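15 Nov 2018

Woke up before the alarm and the yard was white! First real frost. I stood at the kitchen window in my socks for ages, just grinning at it, and then remembered the starter and went to check on it like a nervous parent. It had doubled overnight, even with the kitchen as cold as it was. Big fat bubbles all the way up the side of the jar and that smell, sort of green apples and yogurt. I could have hugged it.

So today was rye day. I have been building up to this since the summer and kept chickening out and making the same white loaf again, and the white loaf is fine, I love the white loaf, but I wanted the dark one. The Kuusk loaf. For anyone reading this who hasn't heard me go on about it (is there anyone left?), Kuusk is the little bakery on the corner by the ferry dock where I had breakfast every morning of that trip, and they sell one kind of bread. One! It's black and square and so heavy that they hand it to you with both hands. It tastes of malt and caraway and something a bit like coffee, and I have been trying to get anywhere near it ever since.

Attempt one, back in the spring, was a brick. Attempt two was a brick with a hole in it. I read a lot after that. The big thing I had wrong is that I was treating rye like wheat and kneading the life out of it, and rye doesn't care about kneading. It wants to be stirred, like a thick cake batter, and then left alone somewhere warm. I was so used to the stretchy feeling of wheat dough that I kept adding flour to get there. You never get there. It's supposed to be mud.

The flour came yesterday from the Skomari mill, the coarse kind, and it's gorgeous stuff. Gray with little brown flecks, and it smells like a barn in a good way. I got the big bag because the shipping was the same. Now I have to find somewhere to put it that isn't the hallway.

Mixed the soaker last night before bed: cracked rye, sunflower seeds, the heel of the last loaf torn up, boiling water over the lot. Old bread in new bread sounded strange to me the first time I read it, but it makes the crumb so moist and so dark. I put in more than the recipe said. I always do. This morning I stirred the soaker into the starter with the flour and salt, a big spoonful of molasses and the caraway (crushed a little in the mortar, and the whole kitchen woke up at that point). Then 100 grams of extra water, a bit at a time, until it slumped off the spoon the way it does in the book.

It went into the tin at ten. I smoothed the top with wet hands, scattered some flour over it and put it in the oven with only the light on. Then the waiting, which I am terrible at. I washed the bowl. I washed the mortar. I did the whole drawer of spoons. I went for a walk to the end of the road and back and the frost was still lying in the shadows of the hedges, with blue lines across the field where the sun hadn't got to yet. Came home, looked in the oven. Nothing. Made tea, looked again. Nothing. After 4 hours, there they were — cracks in the flour! Tiny ones, like dried-up river mud. That's the sign. I said "yes!" out loud to an empty kitchen.

Hot oven first, then turned it down and left it. By then the smell had got into every room. There's a point when it stops smelling like baking and starts smelling like toast and treacle, and you know the middle must be nearly done. I pulled it out when the probe said what it should, tipped it onto the rack and knocked on the bottom like somebody at a door. Hollow! Sort of hollow. Hollow enough.

And now the cruel part. You aren't allowed to cut it. A full day, they say, and two is better, or the inside is gummy and sticks to the knife. That's what wrecked attempt three, if I'm being fair to the recipe. I couldn't wait, I sawed into it warm and got glue. So this one is wrapped in a linen towel on top of the bookcase where I can't see it unless I stand on something. I can smell it, though. I'm writing this in the living room and I can smell it from here.

While it cooled I spent a long while thinking about tables, of all things. Ours is painted and I'm sick of it, the flour gets into every chip. I'd love a plain one in light wood, with the grain showing, and one good bowl on it.

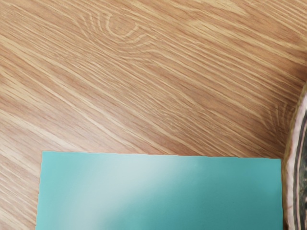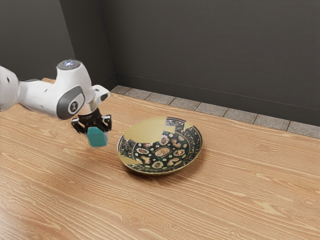 Anyway, paint stripper is a job for a dry weekend, and there won't be one of those until spring. Back to bread. I've been planning what goes on it, which is half the fun. Cold butter first, thick enough to leave teeth marks. Then pickled herring on one slice, and on another the Jekeo cheese, the hard one with the orange rind that I've been saving at the back of the fridge. An egg, maybe, boiled so the yolk is still a little soft. Radishes if the store has any that aren't sad.

I want to try a second loaf next week with the Stukix malt powder in place of the molasses. It's been sitting in the cupboard since I bought it on a whim, and I think it might be the coffee taste I've been chasing. If it works I'll make a whole batch in December and give them away wrapped in brown paper with string. 40 minutes of real work for a loaf that keeps for 2 weeks, and it gets better every day of the first one! I can't think of another present like that. The small tins would do nicely for it, if I can dig them out from behind the roasting pans.

Notes to self before I forget. The lid off for the last part next time, the top is a bit pale. Salt was right. More caraway. Line the tin even though it says nonstick, I had to run a knife down one side and lost a piece of the corner (ate it, obviously, and it was wonderful, chewy and sour and a little burned). Feed the starter tonight and put it back in the fridge, and write the date on the jar.

It's dark already and the windows are fogging up again. More frost tonight, I think. I'm going to have the last of the white loaf with soup and go to bed early, so that tomorrow gets here sooner and I can get the bread knife out.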